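Subject: Re: [fabric-care] Getting fold lines out of stored cotton
From: Harish Dubey
Date: 22 August 2021

On the fabric-care list, Assefa wrote:

> I opened two boxes that had been in the closet since we moved and
> everything cotton has hard lines where it was folded. Washing on
> warm did nothing. Ironing helps but the lines show again in
> daylight. Is there a way to get them out without ironing each
> piece three times? Also, does it matter how I put the stuff back?
> I have 6 shirts and a lot of bed linen to get through.

Assefa,

I went through the same thing this month with a load of cotton that had been boxed up. A fold line that has been under weight for a long time is harder to shift than a normal wrinkle, and a hot iron on dry cloth can make it worse. The cloth needs water in it first. This is the order I work in now.

1. Shake out and sort

Take each piece out of the box, shake it hard and drop it somewhere clean. Don't refold anything at this stage. Look along the creases for yellowing. If a line is yellow it is a stain and needs a soak before any heat goes near it.
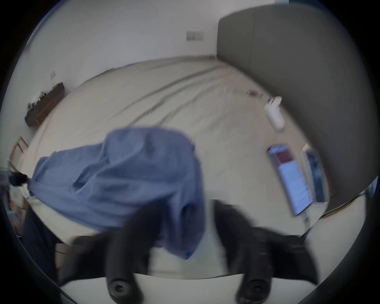

2. Soak

Cool water, plain, no detergent. I leave things in for 2 hours. Anything yellow stays in overnight with oxygen bleach, at whatever dose the packet gives. Mine is the Drunska powder, but I doubt the brand matters. Check the care label if the color is strong.

3. Wash and short spin

Normal wash, half a load at most, slow spin. My machine goes down to 300 and that is what I use. A fast spin sets new creases on top of the old ones and you are back where you started.

4. Lay flat and smooth by hand

Do this while the piece is still damp. Work from the middle out to the hems with your palms. Pull the seams straight, then the collar and cuffs on shirts. Put a dry towel under it if the surface is one you care about.
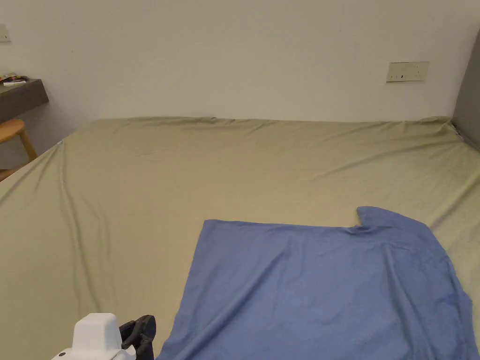
Blue cloth on the bed, spread out flat.

5. Iron from the back

Only if you still see the line once it is nearly dry. Turn it inside out, use steam, press down and lift. Sliding the iron along the crease stretches the cloth on either side of it.

On your other question, yes, it matters how you put it back. Roll the shirts if you have the space. For sheets, fold in thirds one time and in halves the next so the line doesn't fall in the same spot. Keep the heavy things at the bottom. I had blankets on top of everything and those boxes came out the worst.

Roron asked last week about vinegar in the rinse. I tried it on 7 pieces and could see no difference in the creases. It did take out the closet smell.

I have not tried any of this on linen or on cotton with a lot of stretch in it, so I can't help there. There was a long thread on linen tablecloths in the archive, started by Nustotach I think. Search for "tablecloth" and not "linen" or you get every message on the list.

Let us know how the shirts come out.

Harish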